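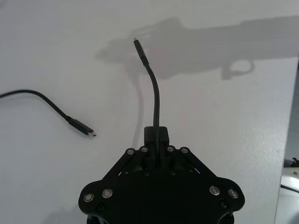

Cabos pretos sobre o tampo claro.

Configurar o registador Ekmont para transporte a 2–8 °C

1. Ligue o registador ao computador e abra o Cluvton.
2. Em Perfil, escolha Cadeia de frio e defina o intervalo de leitura em 20 minutos.
3. Fixe os limites de alarme em 2 °C e 8 °C.
4. Introduza o número do lote e grave.
5. Coloque o registador no centro da carga, afastado dos acumuladores.

À chegada, exporte o relatório em PDF e anexe-o à guia de remessa.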